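Do Clear Plastic Strips Belong in the Film Bin?
Project report, Materials and Waste, spring term
Meifang Kong and Bogumił Grabowska
March 16, 2023

1. Why we picked this

The packing room at Manenell sends out small household goods, and every carton that comes in or goes out sheds plastic. Most of it is bags and wrap. The part that interested us is the long, narrow, clear strip that comes off when a sleeve or a bundle is opened. The sign over the film bin says "ALL CLEAR PLASTIC." The supplier, Wivomau, says on its sheet that the strips are "fully recyclable in suitable streams." We wanted to know what a suitable stream is and whether the bin under the sign is one of them.

We should say at the start that we didn't believe the sheet. Bogumił worked two summers in a sorting hall and has seen what happens to anything long and thin. That is a bias and the reader can allow for it.

2. What we did

We collected 200 strips over the term from the opening table. Anything with tape or a paper label still attached was set aside, which already removed a lot of what people really throw away. Our sample is therefore cleaner than real life, and our results should be read as the good case.

Each strip was checked for three things: whether it lay flat when released, whether it tangled with the others when dropped into a bin liner, and whether it could be pulled back out on its own. We did not test the chemistry. We asked Wivomau for the name of the plastic twice and got the same brochure both times.

The tangling test was simple. Drop 50 strips into a liner, shake the liner, reach in, pull one. If more than one came up, we wrote "tangled." We ran this with four separate lots so that no strip was used twice.

3. Handling

The first problem is that a clear strip is hard to see. On a white table it more or less vanishes until the light catches an edge. Meifang missed several that were right in front of her, and we only found them when clearing up.

The second problem is the twist. The supplier's drawing shows a flat ribbon with straight sides. Ours were rarely like that once they had been pulled off a package. Hold one at a single point and let the rest go, and it curls whichever way it likes.
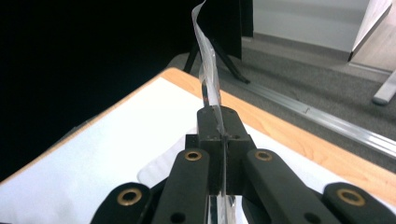 We tried flattening a batch under books over a weekend. Of the 200 strips, 58 lay flat on release without any help. The books improved a few more, but the effect was gone after we had handled them, and no business is going to press its trash under books anyway. We dropped that line of work.

Static was another nuisance. We had planned to weigh the strips one at a time, but they clung to sleeves and to the side of the scale, and the readings jumped around so much that we don't trust them. They are left out of this report. Our advisor wanted them in an appendix. We still think a bad number in an appendix gets quoted like a good one.

4. Tangling

All four lots tangled on the first pull. We had expected at least one to pass. Cutting the strips short before dropping them in helped, but cutting takes time and makes small pieces, and small pieces end up on the floor. Rolling each strip into a coil worked for as long as the coil stayed closed.

The only method we would use again was tying a handful together in a loose knot. It is ugly and it takes a few seconds. A knotted bundle comes out of the liner in one piece, and a person at a sorting belt could at least grab it.

5. What the sorters told us

We wrote to two local handlers. Stonon did not answer. Mao did, and the reply was short: bags and sheet wrap are welcome, long strips are not, they go around the rollers and someone has to stop the line. They would take them baled, with a minimum load of 2,000 pounds. Manenell's packing room would need years to fill that, if it ever did, and it has no baler.

So the sheet may well be correct as written. A suitable stream exists. It just isn't the film bin in the packing room, and the sign sends the strips there anyway.

6. Limits

One site, one supplier, one term. We don't know what the plastic is. The tangling test depends on how hard you shake, and Bogumił shakes harder than Meifang does - we should have fixed that and didn't. Two handlers were asked and one replied, so section 5 rests on a single email.

7. What we suggest

Change the sign to say "BAGS AND WRAP ONLY." Put a separate box for strips at the opening table and knot them by the handful. Ask Wivomau a third time for the name of the plastic, in writing, before the next order in May. We would also like someone to ask whether the goods need the strip at all. The two lines that ship without it came through the term with no complaints that we could find in the log.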